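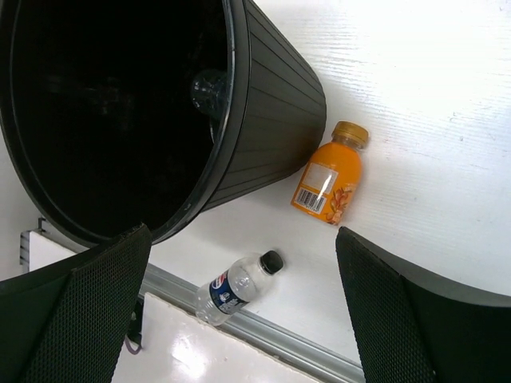
Re: Juice bottles, bin or deposit?

Dusa_6
Full juice goes in as is?? Depot here wont take them with liquid in. Tip it out first.

clarbridge13
Rinse, lid off, done. Clear water bottles same. Black lids I just chuck in the garbage.

Udasus
Disagree, our depot wants lids ON. Ask yours.

clarbridge13
Not mine. Sign says off, been that way since January.

Samran P
Get a wider bin too, those black ribbed ones tip over if you look at them. Mine lives under the sink now, bit of water in teh bottom for weight

Dusa_6
Water in a recycling bin, yuck. Brick.

Udasus
Brick +1. Still lids on tho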